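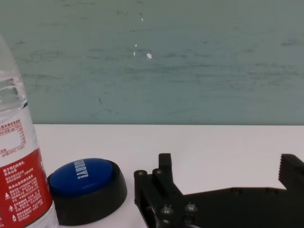 Figure 4. Wrist view in the Plonlow workshop: bottle, push button and gripper fingers.

4.2 What the workshop build can and cannot claim

The arms at Plonlow were put together in a shared workshop over one winter, on evenings when the bench was free, and the build log kept by Rafferty Mbeki puts the parts bill at $2,267 excluding the arms themselves. Hobby write-ups of the Lilla controller tend to stop at that sort of figure. We are less impressed by it. The log leaves out labour, and it leaves out the colour calibration, which had to be redone whenever the workshop lights were changed. A cheap rig that needs an experienced person beside it is not cheap in any sense a reader could reproduce.

We also doubt the success rate given in the earlier Clavton report, which was 80 per cent for grasping upright containers. The report does not say how a trial was scored when the fingers touched the object and it stayed standing, and Amos Kapoor, who rescored the logs for us, could not recover the original figure under any rule he tried.

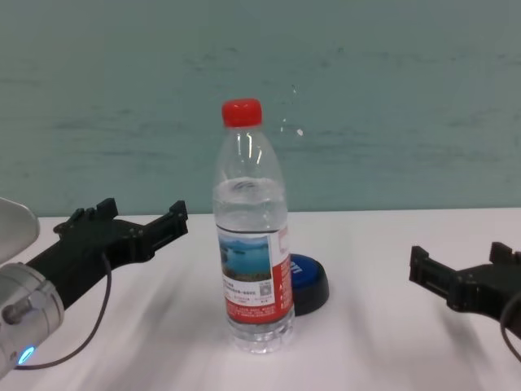 Two-arm grasping is where the claims get thinnest. The Pruitt planner treats the target as a plain cylinder with an even surface, and its authors argue that this is close enough for household goods. A drink bottle is a poor fit for that model. The one between our grippers has a ridged neck, moulded ribs low down and a label around its lower half, so the surface changes with the height at which the fingers close. It is also clear plastic above the label, a known nuisance for depth sensing, and the button behind it is partly hidden from the chest camera. None of this is exotic. We ran 19 trials with the planner's default settings and report them without pooling, as the approach height was adjusted by hand between trials and we do not consider them comparable. Until the adjustment is automated, we would treat any single percentage for this build with caution, including our own.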